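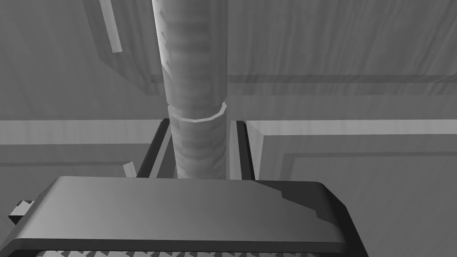
A banded grey column, ringed by a thin pale line, in a computer rendering.

Old timber wharf piles rarely fail at the top. Decay and borer damage concentrate in the tidal zone, where wood is wetted and dried twice a day, and a pile that sounds solid at deck level can have lost much of its section a metre or two down.

Davina Aitken, an inspection engineer at Govance, surveyed 538 piles at the Trerngate wharves in May. Divers cleared the marine growth from each one, measured its girth at three heights and took a core where the readings disagreed. The survey marked 57 for replacement.

A further 230 will be wrapped - a cheaper treatment that cuts off oxygen to the borers but restores no lost strength. Wrapping has to extend below the mudline to work, and that excavation accounts for most of the labour.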